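Section 4. Match day set-up (Bistov bench tablet and timing clock)

Rugby club edition. Covers fifteens only, sevens is in section 6.

Before you start

You need the tablet, the clock unit, the touchline hub and the match code from the league. Code comes by text in the morning. If it hasn't come by midday ring Tomomi Ogura on the fixtures desk, number is inside the lid of the kit box.

Charge everything the night before. Tablet must read 100 on the battery, not "nearly". It will not last two halves plus stoppages on a part charge in January.

4.1 Pairing the hub

1. Hub on the halfway line, home bench side, at least a metre back from touch.
2. Hold the green button until it beeps twice.
3. On the tablet: Match > New > Find hub.
4. Pick your own hub. At Worthorpe both pitches show up in the list, check the sticker on the base.
5. Wait for the tick. Can take a minute. Don't press Find again, it starts over.

Note: if the tick goes amber, hub is paired but the clock isn't. Carry on to 4.2 and come back.

4.2 Setting the clock

1. Clock unit on, wait for 00:00.
2. Set half length. Senior is 40, under 19 is 35. The default is whatever the last user left, so look at it.
3. Set count up or count down. Most refs want up. Ask.
4. Send to hub.
5. Start and stop it once as a test, then Reset. Full reset, long press. A short press only pauses.

CAUTION: do not change half length once the match has started. The tablet lets you but it wipes the sin bin timers.

4.3 Entering the squads

1. Home side first. Type or import from the team sheet.
2. Shirt numbers 1 to 15 are starters, 16 upwards the bench. Up to eight replacements.
3. Mark front row cover with the FR box. If the FR box is empty on too many players you get a red banner and can't go on.
4. Mark captain.
5. Away side, same again.
6. Show both screens to the team managers and get a thumb on each. No thumb, no kick off as far as the tablet is concerned.

Note: late change after sign off? Squads > Amend > enter reason. Both managers sign again. Yes both. 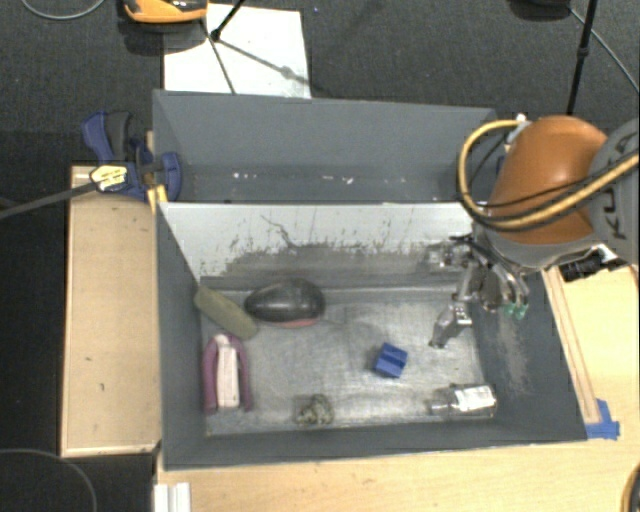
Fig. 4: KUKA arm and grey divided bin

4.4 During the match

Scores. Tap team, tap type (try, conversion, penalty, drop goal), tap player. If you don't know the scorer tap Unknown and fix it at half time. Don't hold up the entry, the scoreboard at the clubhouse end is reading off you.

Penalty try goes in as its own type. Seven points, no conversion after. Do not enter it as a try plus a kick, it messes up the player totals.

Replacements. Tap player off first, then player on. Tick Blood or HIA if that's what it is, otherwise it logs as permanant and the player can't come back without an override.

Cards. Yellow starts the ten minute timer by itself. It stops when the match clock stops. Red has no timer, the player just greys out. Second yellow to same player, tablet asks you to confirm the red. Check with the fourth official before you tap.

CAUTION: wrong player carded? Use Undo inside 19 seconds. After that it needs the supervisor PIN.

4.5 Half time

1. Stop the clock on the whistle.
2. Fix any Unknowns.
3. Read the score back to the referee's team. Out loud.
4. Swap ends on the display. Not automatic on the older Takagi boards.
5. Check battery. Under half, plug in the pack.

4.6 Full time

1. Stop clock, press End match. It asks twice.
2. Referee checks score and cards and signs.
3. Send. Needs signal. If there is none the match is saved and goes when you get back in range, so leave the tablet on.
4. Hub off, then clock, then tablet. In that order or or the hub keeps hunting and is flat by the next fixture.

If it goes wrong

Tablet freezes: hold power for roughly 8 seconds. The match reloads where it was. The clock unit keeps running on its own, so no time lost.

Hub drops out: keep entering. It catches up.

Everything drops out: paper card, in the back pocket of the case. Write times off the referee's watch. Send a photo of the card to Ravindra Pal the same evening and he'll key it in.

Section 5 covers extra time and kicking competitions.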